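How to Recover When the Gripper Lets Go Late

If you run a sorting cell for any length of time you will meet this one. The arm carries something soft over to the bins, the fingers open, the log says the item was released, and the item is still hanging from a fingertip. Then the arm swings back for the next pick and takes the poor thing along for the ride. We call it a late drop, and I spent a good part of May chasing ours, so I thought I would write the whole thing down while it is still fresh.

Before you touch anything, press the stop and wait for the arm to settle. I know, I know - you only want to pluck one cloth off one finger. Yuzhen Tian had a knuckle pinched doing exactly that on our cell, with the program paused and the arm still powered, and a paused arm can start again the moment somebody clears a prompt on the screen. Stop it properly, take the key or the pendant with you, and then reach in.

Now find out which kinds of items are doing it. Ours were nearly always loose-weave cloths, with the odd braided rope toy, and the balls never gave us a bit of trouble. Go through your log and mark every release where the fingers reported open but the next pick failed. Out of 784 cycles we found seven, a small number until you are the one picking muslin off the wrist.

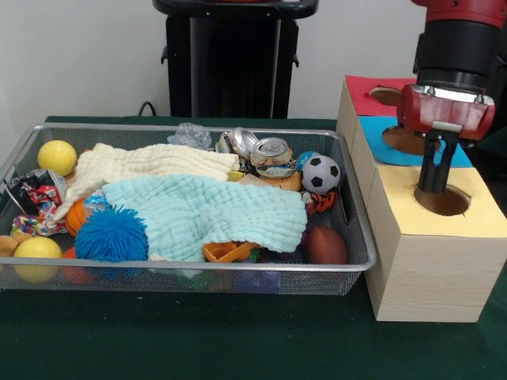
Next, check the fingertips. Run a cotton ball lightly down the inside of each pad and around the edges. If it leaves fuzz behind, you have found a burr or a lifted corner, and a cloth will catch there every time. Smooth it with 600 grit paper, wipe the pad clean and try the cotton again. Shiyu Du found a lifted corner on our left pad that I had looked at for a week without seeing, bless her.

Then look at your release height. We had been opening well above the bin, and a cloth that opens out in the air has plenty of chances to snag. Bring the fingers down closer to the hole before they open, going a little at a time and at slow speed, with one hand near the stop. Keep enough room that the fingers can spread without touching the rim.

Last, add a short wait after opening, and a second open command before the arm lifts. Ours is in the Flito script right after the release line. Run a batch of only your worst items at slow speed, then again at normal speed. We ran 194 cloth drops before I was willing to sign it off, and Keisha Marchetti keeps the list by the cell in case it comes back.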